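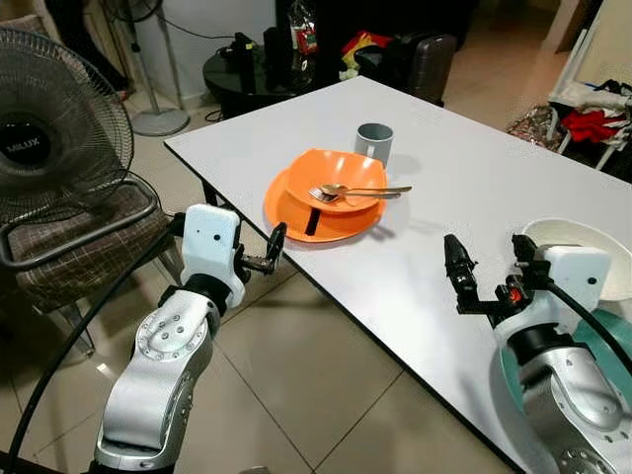

**Figure 3.** Two-arm station at the table-setting bench, with plate, bowl, cutlery and cup.

### 4.2 Changes in task allocation

The Murosero site prepares place settings for residents who eat in their own rooms. Before the station was installed, one attendant set and cleared each place by hand, working from a cart. The arms now handle the tableware at a fixed table, and the attendant checks the result and deals with exceptions. A setting of the type in Figure 3 uses a round plate, a smaller square bowl placed on it, a fork and a spoon, and a cup. The two grippers are of the same two-finger type, so either arm can be assigned to any item.

We logged 105 settings in May, all during the shift that starts at 6:30 a.m. Of these, 13 needed a person to step in. Cutlery accounted for most of the interventions. A fork and spoon lying side by side in a bowl leave little room for a finger between the handles, and the gripper tended to close on both. Attendants learned to separate the handles slightly before starting a cycle. This step does not appear in the Odelix work instructions, and we recorded it only after two attendants mentioned it in interviews.

The time per setting did not fall. What changed was how the time was spent. Under the manual procedure the attendant was occupied for the full cycle. With the station, active handling dropped to short periods at the start and end, and the rest was spent watching. Four of the attendants we interviewed described the watching as more tiring than the handling, mainly on account of having to stay within reach of the stop button. One asked for a stool. The site manager approved it, but the safety assessment required that it be placed 20 centimeters farther back than the attendant wanted.

Responsibility for errors was also unclear in the first weeks. When a cup was put down on the wrong side, the attendant on shift signed for it, as under the old procedure, although the placement had been made by the arm. Li-hua Siu, the shift lead, introduced a second column on the sign-off sheet so that machine placements and manual corrections could be entered separately. The Vundisell site adopted the same sheet without changes.

Attendants with longer service reported a loss of contact with residents, whom they used to greet while setting the place. Newer staff did not raise this point. The groups are too small to support a comparison, and we return to the question in Section 5 using the Szewczyk interview protocol.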